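Home About Archive Recipes (old) Say hello

Search this blog Type and hit enter

So, can a robot clear my table yet?

I've been promising a proper post about household robots since March, when I wrote that grumpy thing about my dishwasher and got more comments than I've had on anything before or since. Half of you told me the machines are coming any minute now and I should stop buying rubber gloves. The other half told me it's all smoke and mirrors. I've spent far too many evenings since then reading and watching and pestering people, and I think I've landed somewhere in the middle (boring, I know, sorry!).

What set me off again was Siham Matar. We used to share a flat in Marwat, and she now works with robot arms, on the dull end of things as she puts it, and she let me ask her every daft question I had over a very long lunch. My first one was why everybody in her line of work seems so obsessed with rubbish. You'd think they'd go for something grander, ironing a shirt or getting a duvet into its cover, which I'd pay serious money for. But no, it's crisp packets and old cans, over and over.
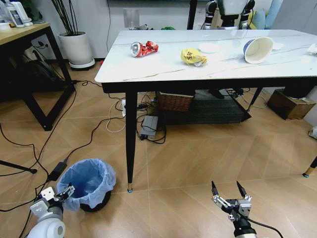
Her answer was that rubbish is a brilliant test because no two bits of it are the same. A factory robot picks up the same part from the same spot all day long and it'll do that beautifully until it rusts. Once you've scrunched up a crisp packet, though, there has never been another one exactly that shape. Then there's the squashing. A paper cup caves in if you grip it too hard and rolls off if you don't grip it hard enough, and a flat plate is a pain for anything without fingernails. I'd never once thought about my fingernails as equipment but now I can't stop. Try picking a paper plate up off a smooth table with mittens on. I did, at about the point in the evening when I should have been in bed, and it took me ages.

The other thing she said was that knowing what counts as rubbish is a whole separate job. You and I look at a scrap of paper and know whether it's a shopping list or a receipt from last year. Well, I do. My other half has thrown away two of my shopping lists this month, so perhaps the bar is lower than I think.

I did go and see one of these things in the flesh, by the way, or in the plastic. Dellevholm had an open afternoon and a little outfit called Nodent had an arm sorting boxes and lids. It was mesmerising for the first few minutes and then so slow that I went and got a coffee, came back, and it was still thinking about the same lid! A chap next to me muttered that his gran could do it quicker. I'd have backed his gran too. But it did get the lid in the end, and it didn't complain, and it would have carried on all night if they'd let it, so I came away a bit more impressed than I'm making out.

And speed may matter less at home than it does in a warehouse. If something took 4 hours to tidy my kitchen while I was asleep, I really wouldn't care, as long as it was quiet and didn't tread on the cat.

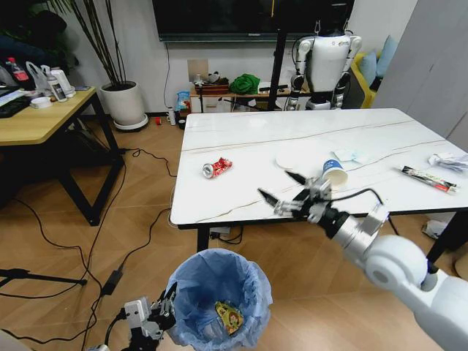

Would I have one in the house now, if somebody offered?

Only for a trial, and only with me in the room. I'd happily let one loose on the leftovers of a birthday tea, where the worst that could happen is a bit of squash on the floor, but I wouldn't let it near my glasses or anything that belonged to my mum.

Money comes into it as well, of course. I paid £200 for the robot hoover and I still feel I was robbed, given that it spends most of its life wedged under the radiator. Something with two arms is going to cost a lot more than that, and I'd want it to do the bins and the laundry and preferably the packed lunches.

Plundine have a newsletter on this sort of thing if you want to read somebody who knows what they're talking about. I've got a stack of back issues to get through and I'll report back once I have. Meanwhile, the dishwasher is making that noise again, so the next post may well be another grumpy one.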